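Dorano: A Novel in Letters
Alistair Gillies
Paperback, 127 pages. Published by Brondard. Second printing.

We use cookies to remember your basket and to see which pages people read. You can turn them off in your browser settings. The basket will still work.

The publisher calls Dorano "a lost masterpiece of desire and deceit." We stock it, and we'd be glad to sell you one, but we don't think it was lost and we have doubts about the masterpiece. Brondard printed 739 copies the first time. A good share of those sat in our back room until last year, so we knew where it was the whole while.

What you get is a short novel made up of letters between a married woman in a port town and the clerk who handles her late father's estate. She writes to him about money. He writes back about money. By the fourth letter they are both writing about something else, and by the tenth she has him running errands across the country for things she has no use for. Gillies is good at this part. The orders arrive tucked into the ends of paragraphs, after the weather and the price of coal, and the clerk obeys them without ever saying that he has.

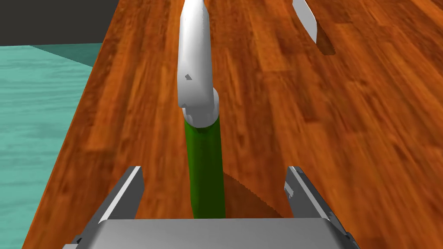 Then comes the middle, and we have to be fair to anyone about to spend money. From the sixteenth letter to the twenty-third the clerk describes his dreams. Readers who like dreams in novels may be fine. The rest will notice that every dream means exactly what the one before it meant, and that the woman's replies get shorter, which we'd like to think was a joke on the author's part. The introduction says these letters are "the beating heart of the book." The introduction was written by his editor.

About that introduction. It runs to nineteen pages and compares Gillies with half the writers of the last century, without quoting any of them. It also gives away the ending in its second paragraph. Read it last or leave it alone. The notes at the back are more useful, mainly on the old coinage and the train routes, though the note on Lenihan, the town where she spends the summer, puts it on the wrong side of the river described in the text.

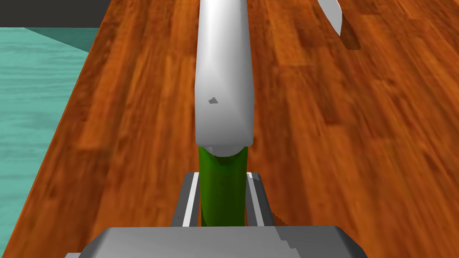
Long streaks of grain in reddish-brown wood, with turquoise floor past the edge.

Is this printing better than the first? A little. The paper is thicker and the type has gone up a size, which was needed. The letters from her and the letters from him are now set in 2 different typefaces. The publisher is very proud of this. It helps for a few pages, and after that you know who is talking anyway, because he apologizes and she doesn't. The misprint in letter nine ("your obedient serpent") has been corrected, and several customers have told us they are sorry to see it go.

The binding is glued. We opened our shop copy flat in July and it has held so far, but the cover curls if you leave it near a window. There's a ribbon printed on the spine to look like a real ribbon. We don't know why you would do that. 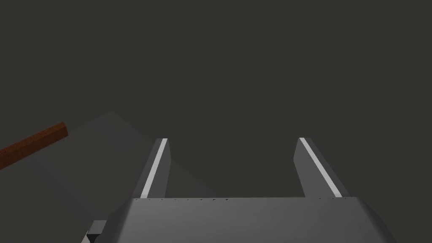 The best thing in Dorano is the way Gillies handles objects. He keeps giving the woman some small, dull item and letting it sit in her letters until the clerk can't think of anything else. There is a glove, which is the obvious choice, and a tin of boot polish, which is better. The one we remember is a stick she picks up on the beach, as plain as the brown one coming in from the left against the dark gray here, and she does nothing with it for three letters except mention where she has put it down. If he had written the whole book at that level we would drop the complaints about the dreams.

Who should buy it? People who like novels in letters and don't mind skipping. Book groups have done well with it, partly because it's short enough that most of the group finishes. Anyone drawn in by the back cover, which promises "scandal on every page," should know that the most scandalous event happens between two letters and is referred to afterward as "the business with the umbrella."

There is talk of a sequel, told from the husband's side. He appears once in this book, asleep. We'll list the sequel when we've held one.

Ships flat in a card sleeve. Returns accepted within thirty days if the spine hasn't been cracked. Copies bought in the shop can be swapped for store credit.

Page last checked September 30, 2026

Nulilbridge Books | Contact us | Orders and returns | © Nulilbridge Books | Back to top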